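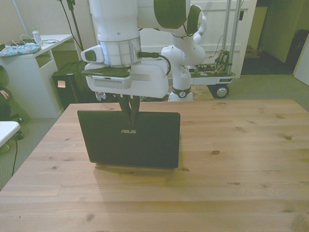 **Why do woodworkers in neighboring towns use different words for the same knot?** Most of the difference goes back to who taught them, and very little of it to the wood they buy.

### 4. Knot and grain words in Lesberg and Venen

We went into the interviews expecting a modest list of trade terms. We came out with almost 350 separate words and phrases for the marks on a softwood board, and going through them was the most enjoyable part of the whole project. Some belong to a single workshop. Others are known all over the valley and have shifted in meaning on the way from Lesberg up to Venen, which is where they become really interesting for a study of local speech.

The richest part of the list deals with knots. Speakers in both towns begin with the same split: a knot is either *fast* (it will stay where it is) or *loose*. Past that point they go separate ways. In Lesberg a fast knot is named for its outline, so we recorded *penny*, *bean*, *slipper* and the lovely *long eye*, used when the knot is stretched out along the board. In Venen the same knots are named for what the grain does near them. A knot that the grain bends around is a *stone*, as in a stream, and the bent grain is its *water*. Dinesh Mudaliar, who transcribed most of the Venen recordings, noticed that *water* also turns up as a verb: "it waters nicely there" was said of a board being turned over in the speaker's hands.

Pine with a reddish-brown, elongated knot and a flowing swirl of grain, as in Figure 2, separates the two systems neatly. By the Lesberg definitions it is a *long eye*. By the Venen definitions it is a *stone with water*, and the shape need not be mentioned at all. 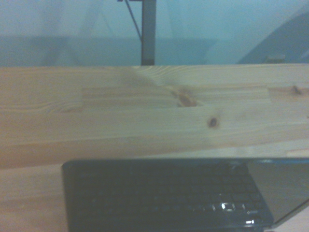 Grain away from the knots has its own words, and here the towns are closer. Both use *combed* for straight lines and *hilly* for wavy ones. Only Venen has *milky*, which older speakers apply to a pale area with little visible grain and younger ones stretch to any board they find dull. Iason Vasilakis suggested during coding that the newer sense came first from the sales counter, and we think he may well be right, though our recordings are too recent to settle it.

What predicts a speaker's choice? Birthplace does a poor job. Two of our most consistent users of the Venen system grew up in Lesberg and still live there. Both had trained at the Palaniappan joinery in Venen, and both switched to Lesberg words when talking about firewood, a subject they had learned at home! We had not planned for this kind of switching, and Section 5 looks at it in detail.

A word on method. Saranya Chacko ran the first round of interviews in April with loose boards on a bench, letting people pick up whatever caught their attention. We had prepared a printed questionnaire too, and it produced short, careful answers in the standard language. With a board in hand the same people talked freely, argued with each other, and corrected our spelling of words that have never been written down.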